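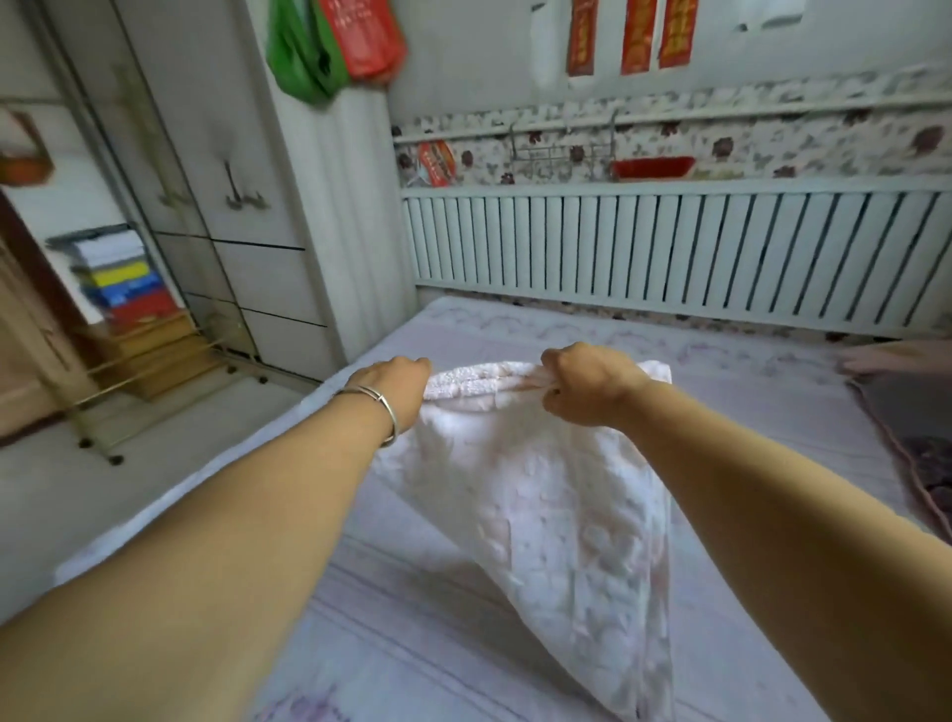
Small Bedrooms, Ten Minutes a Day
Speaker notes, Josphat Gachanja
Lolamgate Home Skills Evening, March 11, 2018

Slide 1. Thank the hosts. Say where the handouts are. Questions at the end, please.

Slide 2. Start with the bed. In a small room it takes up most of the floor, so a made bed does more than anything else you can tidy. Pillows first. Hold the case by the hem, shake the pillow down to the closed end, then set it flat. Smooth the quilted sheet toward the wall.

Slide 3. Spare blanket: fold it and leave it along the wall side. Keep bedding off the radiator. Pause here, people usually ask about drying.

Slide 4. Clothes you will wear again tonight. Robes and fleece tops don't need to go back in the closet.

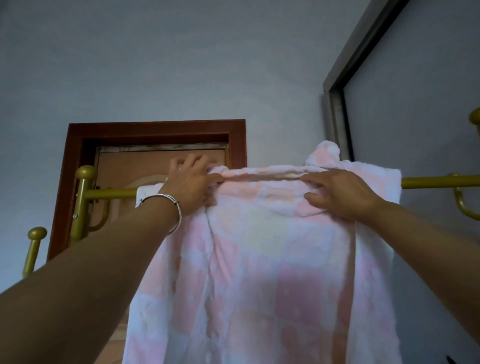 Fold a thick one over the rack with both hands and press the top edge flat so it doesn't slide. Heavy fleece holds its shape better this way than on a thin hook. Let the long side hang straight down.

Slide 5. The wall above the radiator. A wire rack on hooks holds small things you reach for daily. Mention the Gruvville group, who asked about wallpaper and hooks.

Slide 6. Questions. Handout has the checklist on the back. Chairs go to room 47 afterward.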